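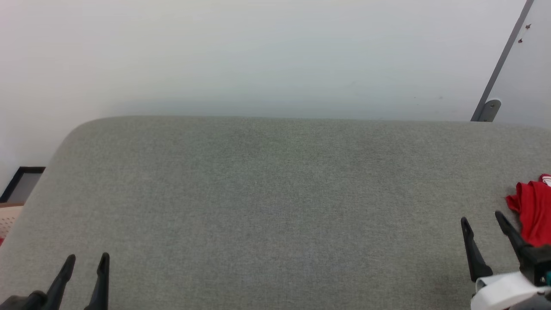 Trernis Choral Society
Minutes of the general meeting, 23 April 2026

Present: Esther Nyamweya (chair), Callum MacRitchie (music director), Žofie Dvořáček (library and minutes), Didier Rolland (travel), and members of all four sections.
Apologies: Anežka Kollár, who sent her notes on the concert program by email. They were read out under item 3.

1. Minutes of the last meeting

Accepted with one correction. The alto who offered to learn the concertina part was Ruth, and the minutes had her down as a tenor. She was very gracious. Everyone wants to hear the concertina.

2. Spring concert, looking back

Esther opened by saying how proud she was, and there was a good deal of clapping before she could go on. Ticket sales and the door together brought in 700 dollars after the hall was paid, our best spring result since we moved to the Pidel Street church. The lullaby set went over beautifully, and two people have written to ask where they can get the sheet music for the last one. Žofie has replied to both.

Callum thanked the basses for holding the drone in the second half for so long without sagging. He played a short piece of the recording so we could hear it, and then, by popular demand, played it again. He would like us to keep that quiet, level sound for the fall and build on it.

Points raised from the floor:
The chairs on the left side of the church could not see the soloists. Next time the soloists will stand on the step.
The interval ran long. The lemonade line was the trouble, and a second table would fix it.
The programs had the verses of "The Miller's Gate" in the wrong order. Žofie apologized and was forgiven at once.

3. Fall concert, November

Callum presented his plan and the room got very lively! He wants to build the whole evening on songs about water: rivers, ferries, wells, rain, one very silly one about a leaking roof. We would sing 8 pieces as a full choir, with small groups in between. He taught us the chorus of the ferry song on the spot, and by the third time through the sopranos had found a harmony he hadn't written. He is keeping it.

Anežka's notes were read. She loves the theme, and asks that we put the rain round early in the evening while voices are fresh, and that we think about singing it from the corners of the church. She has also found a setting of an old washing song for three women's voices and will bring copies when she is back. She worries that the program is heavy on slow pieces. Several people agreed. Callum said he would swap out one of the river songs for something with more kick, and asked for suggestions by the next rehearsal.

There was a long and happy discussion about languages. We currently have English, French and Czech in the plan. Didier offered to coach the French, and Žofie will record the Czech words slowly, line by line, so people can practice in the car. Somebody asked about a Swahili piece and Esther said she knew just the one, her grandmother's, and sang the first verse. It was voted in by a show of hands with none against.

Agreed: water theme adopted. Callum to send the song list out.

4. Music library

Žofie has finished sorting the cupboards, which was a bigger job than any of us had guessed. We own 367 separate titles. Some we have in full sets, a few in single copies with coffee on them, and there is one box of Easter music that belongs to another choir and will go home to them. She has made a card for each title with the number of copies, the voices needed, and the last time we sang it. The cards are a delight. People were still reading them out to each other during item 5.

Please return borrowed copies. The tenor parts for the harvest cantata are the ones most missed.

Agreed: a warm vote of thanks to Žofie. She may spend what she needs on folders, up to the amount in the library line.

5. Trip to Mösli

Didier reported on the summer weekend. The Mösli choir have confirmed that they would love to have us and will find beds for everyone in members' homes. They suggest a shared rehearsal on the first afternoon, a walk and a picnic the next morning, and a joint concert in the evening. Their director has asked for our "Evening Bells" and will send us one of theirs to learn.

The coach will cost 500 dollars. Didier has asked Billari Coaches to hold the larger bus until the end of next month, so names are needed before then. Partners are welcome if there are seats left. Anyone who would find the walk too steep can go up by the road, and Didier has promised good coffee at the top.

A question was asked about gifts for our hosts. Honey was suggested, and also a bound copy of our lullaby set. Esther liked both and will look into it.

Agreed: the trip goes ahead. Didier to pass the list around at rehearsals.

6. New singers

We have four new members since the winter and all of them were in the room, so they got a proper welcome. Callum would still dearly love more tenors. The open rehearsal worked so well last time that we will do another one in early fall, with cake. Bring a friend, a neighbor, anyone who hums.

7. Any other business

The piano at the church has been tuned, and the sticking F is cured.
Lost and found: one green scarf, one pair of reading glasses, a pencil case with a zipper. See Žofie.
Warm-ups will start five minutes earlier from now on, at the request of the altos.

The meeting closed with the ferry song, all verses.

Minutes taken by Žofie Dvořáček. Corrections to her before the next meeting, please.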